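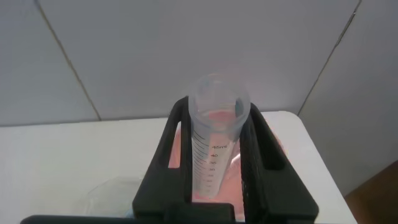
Attachment 1: plastic graduated cylinder

Ticket: Recipe scaling rounds small amounts to zero after import
Product: Pranow (desktop)
Opened by: Catherine Skinner
Opened: 28 February 2026
Status: Waiting on customer

Hello, and thank you in advance to whoever picks this up. I have been using Pranow for my soap and lotion recipes for years now, and I've told everyone at the Fosberg market to try it, so please take this as coming from a friend of the program.

I finally moved my whole collection over from Zeltport, which I'd been keeping on the old laptop out of pure habit. The import said it had brought in 2,167 recipes, and as far as I can tell they all came across — titles, notes, even the silly comments I leave for myself about which lavender is too strong. I was delighted, right up until I scaled one down.

My hand lotion is written as a 2,000 ml batch. When I ask for 300 ml, the water and the oils come out fine, but the preservative and the fragrance both show as 0 ml. If I type the same recipe in from scratch, it scales perfectly. So it must be something about the imported ones, though I'm only guessing.

What I have tried so far:
Closed the program and opened it again. No change.
Switched the units to ounces and back. The zeros turned into 0.0 and then back into 0.
Opened the imported recipe, changed the title and saved it. Still zero.
Deleted the fragrance line and typed it in again. That line now scales properly! The preservative line just above it still doesn't.
Imported the file a second time into a new, empty collection. Same thing.

I could retype the lines one at a time, and I did do a few last night with a cup of tea, but with more than 2,000 recipes you'll understand why I'd like to ask first. I'm also a little nervous that somebody could make a batch with no preservative in it and not notice until it spoiled.

The export file is attached separately.

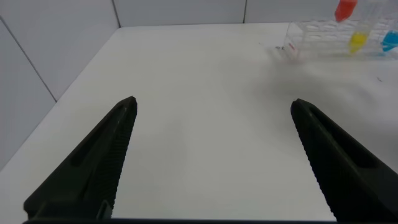 Adams replied: Thanks, Catherine, the retyped line was a great clue. Zeltport exports can mark a quantity as a whole number, and our importer keeps that mark, so anything that scales to less than half a milliliter gets rounded down. Could you go to Tools, then Repair Quantities, and choose "Allow decimals" for the whole collection? Please make a backup first. A fix for the importer itself is planned for April.

Oh, that's good to hear, and I never would have found that menu. I'm making the backup now and will write back once the repair has run. One small question while it's copying — will it leave my notes alone?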